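Clearing a Mixed Project Table

Kurkero Workshop Notes
Updated 13th February

These are the steps for putting away a table that has been used for several kinds of work at once: building bricks, glue, cord, printed parts and small toys. It takes longer than clearing a table with one job on it, mostly from deciding what belongs where. Do the sorting before you open any drawers.

What you need

A shallow tray with a lip
Three lidded bins (we use the Braron ones, the small size)
A heat-safe mat or an old ceramic tile
Hook-and-loop ties
Masking tape and a marker
A plastic scraper
A soft brush and a dry cloth

Step 1. Deal with the glue gun first

Unplug the glue gun at the wall, or take the battery out if yours has one. Treat the nozzle as hot even if you think it has been off for a while. Pick the gun up by the handle and put it on the mat or tile, on its stand if it has one, with the nozzle away from you and away from the cord and plastic. Leave it there until everything else is finished. Don't wrap the lead around the body of the gun. It strains the wire where it enters the handle.

If there is a glue stick in the back, leave it in. Pulling a partly melted stick out backward can jam the feed.

Step 2. Decide what is a project and what is stock

Stock is anything that goes back into general supply: loose bricks, spare cord, unused glue sticks. A project is anything a person has started. If bricks are attached to a baseplate, assume the arrangement is deliberate and keep it. The same goes for printed parts with screws or inserts in them.

On a light wood table you can usually make this call standing up, from one side, before touching anything.

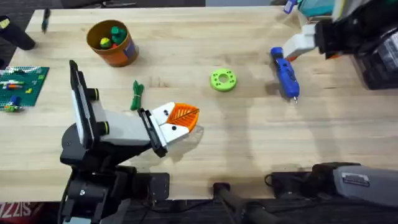

Glue gun, green cord, orange container and a baseplate with bricks on it, plus the lime-green ring near the center.

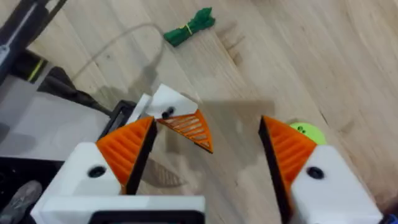
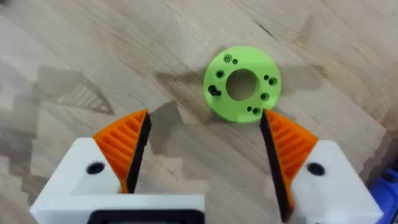 The ring, lying flat.
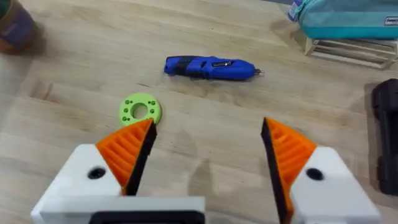
Step 3. Move baseplates flat

Slide a baseplate onto the tray and carry the tray. Lifting a plate by one edge makes it flex, and bricks on the far side can pop off. A large plate needs two hands under the tray. If a brick comes off and you don't know where it went, put it in a small bag and tape the bag to the edge of the plate. Don't guess.

Loose bricks go in the first bin. We stopped sorting ours by color last August and now sort only by size, into small pieces and everything else. It has been easier to keep up.

Step 4. Printed parts

Rings, discs and brackets go in the second bin, flat side down. Check every hole before you put a part away. A screw or insert sitting loose in a hole will drop out in the bin and you won't find it again. If the screw is loose, either tighten it by hand or take it out and tape it to the part.

Don't use a ring as a weight, a coaster or a cord holder. The thin edges around the holes chip, and after that the screw heads don't sit properly.

Write on the masking tape what the part is for, if you know. If you don't, write the date and put it near the top of the bin. Unlabeled parts stay for 2 months and then go in the scrap box.

Step 5. Cord and string

Undo any coil that has started to twist over itself and wind it again. For short lengths, wind around four fingers, slide it off, and close it with one tie around the middle. For longer lengths, use a loop the size of a dinner plate and two ties on opposite sides. Leave a short tail outside the tie so the next person can find the end.

Short bundles go in the third bin. Spools go on the rack at the back of the Kurkero storeroom, shelf 191. Full spools are on shelf 225 and should not be opened while there is a started one of the same color.

Step 6. Tins and cups

A tin of small toys can stay as it is if everything in it belongs together. Tip it out onto the tray first anyway and look through it. Stray bricks, pen caps and glue ends collect at the bottom. Wipe the inside, put the toys back, and make sure nothing tall is leaning so far over the rim that it will fall when the tin is moved.

Keep tins on the low shelf. Anything kept above shoulder height needs a lid, and most of ours lost their lids long ago.

Step 7. Clean the wood

Brush the crumbs toward you into the tray. Glue spots should be left to harden completely, then lifted with the plastic scraper held nearly flat. Work along the grain. A metal blade takes the spot off faster but also takes the finish with it.

Glue strings too thin for the scraper come up if you roll them with a fingertip. Finish with the dry cloth. If there is a sticky patch left over, use a cloth wrung out in warm water and a drop of dish soap, then dry the spot right away. Water left standing on butcher block raises the grain and opens the seams.

We put Ruselura board oil on our tables twice a year. Wait a full day after oiling before setting paper, fabric or printed parts on the surface.

Step 8. Put the glue gun away last

Hold your hand near the nozzle without touching it. If you feel any warmth, wait. Once it is cold, peel off any drip hanging from the tip, coil the lead loosely and close it with a tie. It goes in locker 941 with the spare sticks, handle toward the door.

If you are coming back to the same project

You can skip steps 4 and 5 for anything you will use again within a day. Put it all on the tray together, with a strip of tape saying what it is and when you will be back. Trays go on the side counter, one deep, with nothing stacked on top. The glue gun still goes in the locker.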